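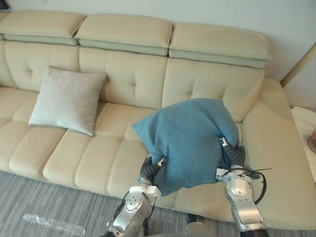
Clidwood seminar, 2019-02-19, speaker notes, Ilango Warrier
20 min + questions. DON'T rush the method bit like last time

Opening
- Thanks, name, Litside group. Skip the lab history.
- Question for the talk: how much does the second arm buy you with soft stuff? Everyone assumes lots. Wanted a number.
- Cushions, throws, towels. Couch tidying as the test bed. Boring on purpose, every home has the problem.

Why it's hard
- No fixed shape. Grasp point you picked moves as soon as you close on it.
- Cushion bunches between the grippers, bottom sags, camera loses the corners. Pose estimate goes to rubbish right when you need it.
- Leather seat is slippery, so a one-armed push just skates the thing along. (pause, people usually laugh at the video)

Method - slow down here
- Teleoperated demos, 326 in total. All with the head view recorded, no overhead camera. Someone will ask, see end.
- Menon = our policy. Learns from the demos, outputs both arms together, one action vector.
- Baseline is the same network but each arm gets its own head, no shared state. Fair comparison, same data, same training budget.
- 3 phases: squeeze, lift, place. Labels by hand. Tedious, thank the students.
- Key idea: don't track the whole cushion. Track the 2 contact patches and let the middle do what it likes. SAY THIS TWICE

Results
- Joint policy beats split policy on lift. Clear on the plot, don't read out the whole table.
- On place the gap nearly closes. Surprised us. Guess is that gravity does most of the work once you're over the seat. Only a guess, say so.
- Knit covers easier than smooth ones, ribbed fingers catch the weave. Colour made no differnce we could find.
- Failures: mostly one side slips and the other arm keeps pulling. Cushion ends up on the carpet. Show both clips, short one first.
- Second most common, cable loop drags on the seat and we get a false contact. Rerouted in February, haven't rerun everything yet. Be upfront.

What I'd not claim
- One couch. One room. Light grey cushion and the blue one did most of the work, the rest of the set is small.
- No people or pets in the way
- Nothing on speed. It's slow. Fine.

Next
- Distska release: demos plus labels, once the licence is sorted. Don't promise a date!!
- Doona covers. Start with singles
- Force at the fingertips, if the budget holds

Likely questions
- Why no overhead camera? Want it to work in a lounge room without rigging teh ceiling.
- Why not simulate? Tried, folds came out wrong, grasps didn't transfer. Backup slide.
- Could one arm with a bigger gripper do it? Maybe for small cushions. Haven't tested.

Leave contact slide up. Laptop adaptor is in the front pocket.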